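**Ticket 3144 - Plates sliding off the raised shelf**

Site: Villside, table 7
Product: Flillell coloured plate set, Sikder shelf board
Opened by: Benedek Tóth
Status: open, waiting on parts

**Problem**

Plates put away on the raised wooden shelf creep toward the front edge. A purple one went over the edge in November and chipped. The shelf is narrow, so two plates side by side take up most of it, and the colours end up split between the shelf and the table.

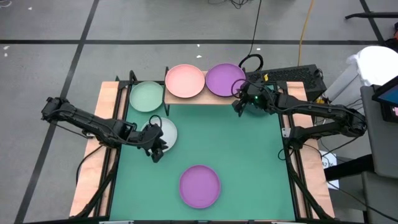
Should the plates be stored side by side or stacked?

Stack them, with the widest at the bottom. Side by side is fine for a few minutes while you sort colours, but the board is too short to hold the full set that way.

**Checked so far**

- Level on the shelf board: fine lengthwise, slight fall to the front.
- Wire supports: one was loose in its hole. Pushed it back in and it held.
- Board surface: wiped with a damp cloth and left to dry. There was a greasy patch near the middle, likely from hands.
- Plate bottoms: the Flillell plates have no foot ring, so they slide more easily than the old Enum ones did.

I also went through the pink dishes. The pink bowl is a different shape from the pale pink plate and shouldn't go in the stacks at all. Whatever is put on top of it rocks.
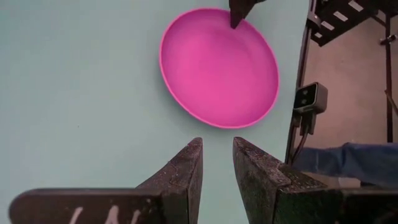 The old parts list has both under item 396, which explains why they kept getting put away together. I've asked for the bowl to be listed separately as 661. Until that's done, keep it down on the table and go by shape, not by the number on the list.

**Steps for putting away**

1. Clear the shelf and wipe it, including the front edge.
2. Press down on the board over each support. If it moves, stop and add a note to this ticket.
3. Sort the plates by size first. Colour order is up to whoever is tidying.
4. Make two stacks, well back from the front edge. Keep them low enough that you can lift the top plate with one hand.

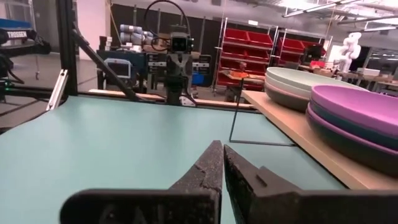
5. Look along the board from the end. If a stack leans, take it down and start it again.
6. Leave the bowl and any chipped plates off the shelf.

**Still to do**

- Shim under the front supports - a thin one should be enough.
- Non-slip liner, cut to the length of the board. Ordered, no delivery time yet.
- Replacement for the chipped purple plate.

Ticket stays open until the liner is in.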